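Print this page
E-mail this page to a friend

Wanted: people who still mend things (or would like to)

I run the mending pages for a little newsletter called Skonden, and I'm looking for people to join me for our next big project. If you've ever darned a sock in front of the telly, let down a hem the night before a school concert, or bought a jumper at the op shop just to see if you could save the elbows, please read on. I think you might be my kind of person!

Skonden goes out every second month to 114 households, mostly by post, with a few copies left on the counter at the Cletamus wool shop. It started as a single folded sheet about knitting patterns and it has wandered all over the place since. We've done buttonholes, moth damage, how to wash a doona without wrecking the machine, and one very long argument about whether you should iron wool (you can, with a damp cloth, and I'm not going back into it).

What I want to do now is a mending diary. I'm after 15 people who'll each keep a record of everything they repair at home over one winter, big or small. Buttons count. Iron-on patches count, and so does the thing you do with a safety pin and then leave for six weeks. I'd like to know what wore out, where it wore out, what you fixed it with and whether you were happy to be seen in it afterwards. I'll put the diaries together into a special issue in October, with bits in your own words and your favourite repair at the end.

You don't have to be any good. I mean that. Our readers have plenty of beautiful mending to look at already, and what they write in and ask for is the everyday stuff – the grey school socks, the pocket that keeps dropping your keys into the lining. If your stitches look like a spider fell in the ink, I'd love to have you.
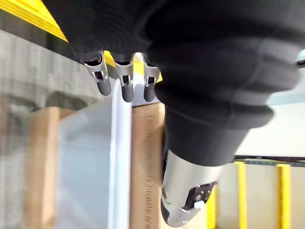 So, what would you be signing up for? You'd write in the diary whenever you mend something, which for most people will be once or twice a week. A few lines is plenty. Each month you'd post me a page or send it by e-mail, whichever suits, and I'll ring or write back if I can't read it. There's also one get-together at the Kubíček room behind the library, with tea and slice, so that we can all have a look at each other's work and swap leftover yarn. It starts at 10 am and we usually have to be pushed out the door at lunch. If you live too far away to come, that's fine, you can still keep a diary and I'll send you a bag of yarn in the mail.

I can pay a little. Everyone who finishes gets $70, plus two copies of the special issue, and I'll cover your stamps. I know it won't change anybody's life, but I've been asked to write for nothing often enough that I didn't want to do it to you.

I'm also after one person to help me put the whole thing together, and that's a proper paid job, though a small one. It's a flat fee of $1000 for the season, working from home in your own hours. You'd be typing up handwritten pages, chasing the late ones (kindly!), checking with people before we change their wording and helping me choose what goes in. You need to be a careful typist with a bit of patience, and happy talking to strangers on the phone. Some knowledge of sewing or knitting would save me explaining what a gusset is, but I can explain it if I have to. Desano, our printers, do the layout, so you won't need any fancy computer programs.

For the diaries, you should be 18 or over and have a household's worth of mending to get through, even if the household is you and a dog. I'd like a real mix. Last time we tried something like this nearly everyone who wrote in was a retired knitter, and I adore retired knitters, but I'd also love to hear from people who fix work gear, tents, netball uniforms, costumes, horse rugs or kids' dress-ups. Men especially, as I know you're out there with your fishing line and your sail needles.

To put your name down, write me half a page about the last thing you mended, or the thing that's been sitting in the basket waiting for you. Don't polish it. Pop in your postal address and tell me whether you're keen on a diary, the typing job or both. If it's the typing job, add a few words about the work you've done before and a phone number for someone who'll say nice things about you.

E-mail me using the link at the bottom of the page, or leave an envelope marked Mending Diary at Cletamus. I read everything myself and I'll write back to everyone, although it may take me a couple of weeks – I've got a coat lining of my own to finish first.

E-mail the editor
Print this page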